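Kenari Folded Business Cards for Tax Preparers

Tax season fills up fast, and a folded card gives you twice the room to say what you do! The Kenari opens like a tiny booklet, so your name and phone number go on the front and your hours, services and filing reminders fit inside. We love this one for small offices that see new faces every week.

Pick from 42 layouts, then change the colors and type until it looks like your office. The Pelberg layout has a lined panel for appointment times – great at the front desk.

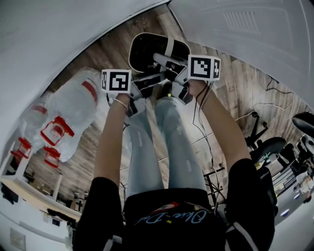

Two hand-held grippers with patterned marker cubes.

Cards come scored and ready to fold, in boxes of 330 or 729. Choose smooth white or Pondedent cream, a thick, soft stock that takes ballpoint ink really well. Add your logo on up to 2 panels.

Proofs are free, and you can make changes right up until you approve yours. Ordering for January? Send your artwork in November and you'll have plenty of time for a second look.

Item: Kenari folded card
Page updated 27/04/2020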